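Home Reviews Guides Parts Forum
Search this site Go
February 2, 2018

Wirkness dustpan and brush set, as end tooling for a two-arm humanoid

Quick one, been meaning to write this up. We run a mattress cleanup cell – one silver humanoid, two grippers, quilted mattress, small bits of trash to sweep into a pan. Cell is called Drusis on our sheets. Needed a pan and brush the grippers could live with. Bought the Wirkness set in June, part 3117. Still using it.
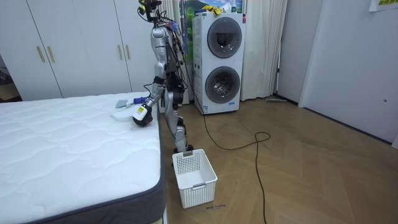
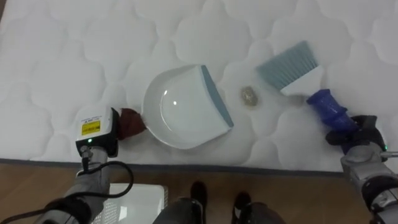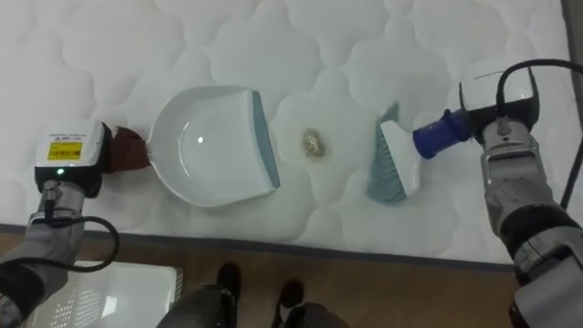 Drusis at the mattress, then two close views with the pan in the left gripper and the brush in the right.

The good. Brush handle is ribbed and the gripper likes that. No wrap, no tape, just close on it. Bristles are stiff enough to push a crumpled wrapper over quilting without folding under. Rubber lip on the pan is the best part – it sits down into the seams a little so small stuff doesnt go under. We tried a Cello pan before this with a hard plastic lip and half the trash ended up beneath it.

The bad. Pan handle is short and slick. Bare, it rotates in the fingers as soon as the brush pushes on the lip. Fix is a piece of brown cloth wrapped around it, clamp over that. Works, but the cloth creeps. Check it every morning, rewrap when you see the bunching move toward the scoop. Would pay more for a molded grip.

Setup notes, if you're doing the same:

Left hand first. Seat the pan, close, then lower until the lip just touches. If the lip bends you are too low, back off.

Brush second. Bristles facing the lip. Teach the sweep short, then lengthen it.

Re-zero both wrists after any tool swap. I skipped this once and spent a afternoon chasing a drift that was just me.

Cables. Look at the loop on the left arm before every run and make sure it cant catch on the pan. Same for the ones over the top of the right gripper.

Wear. Roughly 500 sweeps in, bristles had splayed some on the front corner. Swapped the brush at 1016. Lip still fine, no splits. You can't buy the brush alone from Wirkness, has to be the set, which is annoying. I now have a spare pan I don't need.

Wada makes a longer-handled one, people keep recommending it. Tried it for a week. Nicer to hold by hand, too much leverage on the wrist here, sent it back.

Verdict: buy, plus a cloth. Four out of five. Would be five with a better pan handle. Will update if the lip goes.

Contact us | Copyright 2018 | Back to top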